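Dunbar robotics club update for March. Long one, so it's a thread.

1/ We meet Tuesday after last period in the computer lab. Two teams this semester. Team Vomton is doing line following again. Our team is Nikness and we picked the two-arm tidy-up task in simulation.

2/ The task: pick small things up off a bedroom floor and put them on the counter. Both arms have to be used at least once or the run doesn't score.

3/ We're working in Genodex, the simulator we wrote last year. It's slow on the lab machines but it runs. Physics is OK. Grasping thin objects is still bad, the fingers pass right through.

4/ So far we've logged 2,000 attempts. 1,062 ended with the object on the counter. Most of the failures are one arm bumping the other on the way up.

5/ We tried a fix last week where one arm parks upright before the other one moves. Fewer bumps, longer runs. The time limit might be a problem.

6/ Current build, seen from one of the arms: 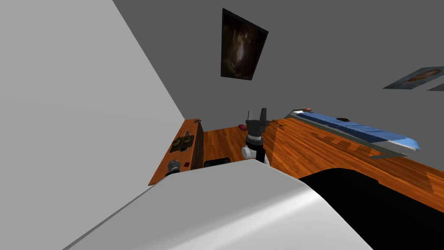

Second arm upright, gripper up. Pink object still on the floor by the corner.

7/ The steep angle makes it hard to judge distance when you drive by hand. We're adding a second view from the ceiling so new drivers can practice with both open.

8/ To do before the regional: fix thin grasps, shorten the park move, write the log format down somewhere. 19 open bugs on the list, 2 of them crash the program.

9/ If you go to Dunbar and want to drive, come by. You don't need to know how to code. Bring a mouse if you have one, the lab ones stick.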